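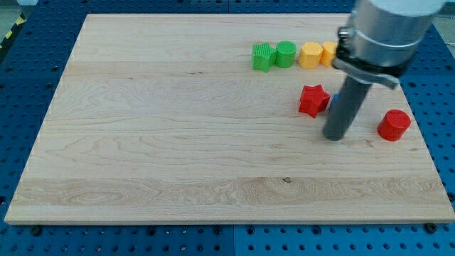
My sister reckons the blocks should go straight in a tub and stay there, because they'll end up under the couch anyway, and why on earth would anyone need a board for them. Fair enough. She has three kids and a very good tub.

But I like a board. Been meaning to write this up since July and keep not doing it, so quick post while the kettle's on.

Background for anyone new – we've been working through the shape blocks with the little one, the small plastic prisms. Stars, cylinders, hexagons. Red ones, green ones, yellow-orange ones that I call yellow and the rest of the house calls orange. Blue too. They have that fine crisscross texture on the top face, lovely to run a thumb over, terrible for getting jam out of. Old toothbrush, warm soapy water, done.

The board is maple. I wanted it pale so the colours would stand out and they do, the red especially. Bought it as an offcut from a timber place in Limbridge, paid too much, don't care. The grain goes all wavy in one part and there's a few little knots and specks which the bloke at the counter wanted to knock a couple of dollars off for. I'd have paid extra for them! Sanded it at home. Started with 100 grit, went to 200, which I was told isn't a real step and I should of gone to 180 then 240, but 200 was what was in the shed. Skipped the 800 altogether. Somebody on the forum swears by 800 for anything a kid will touch and I'm sure it's gorgeous but my arms were finished.

No varnish. One coat of food-safe oil, wiped off, left overnight on newspaper in the laundry. It went a bit more honey in places. Might do a second coat in spring.

So, what we do with it. Not a lot really. A row along the back, a few blocks loose nearer the front, and then we talk about them. Which ones are the same shape. Which ones are the same colour. Those are two different questions and for weeks they were one question in our house, everything green was "star" because the first green one out of the bag was a star. Putting the green cylinder right next to the green star helped more than me banging on about it. Then a red star somewhere else on the board, away from the row. Long pause. Big grin. "Star!"

That was a good arvo.

Stuff I'd do differently:

Fewer blocks out. We started with the whole bag and it was chaos, all anyone wanted to do was sweep them onto the floor. A handful is plenty.

Stand them up. Lying down, the cylinders roll and then it's a rolling game, which is a fine game but not the one I had planned.

Don't fuss over the row being straight. Mine never is.

Round the edges of the board over properly. I did the corners and forgot the front edge, had to go back with the sandpaper after the oil was on. Annoying.

Storage – the Hornby tin was too shallow, lid wouldn't shut with the stars upright. Currently in a drawstring bag from the Santon market, on the hook behind the door. The board lives on its side next to the cookbooks and has been used for cheese once. It was a nice bit of cheese.

Next I want to try hexagons against cylinders, they're closer than you'd think when you're two and in a hurry. Will report back if I rememeber.

Kettle's boiled. Comments are open again, sorry about the spam filter.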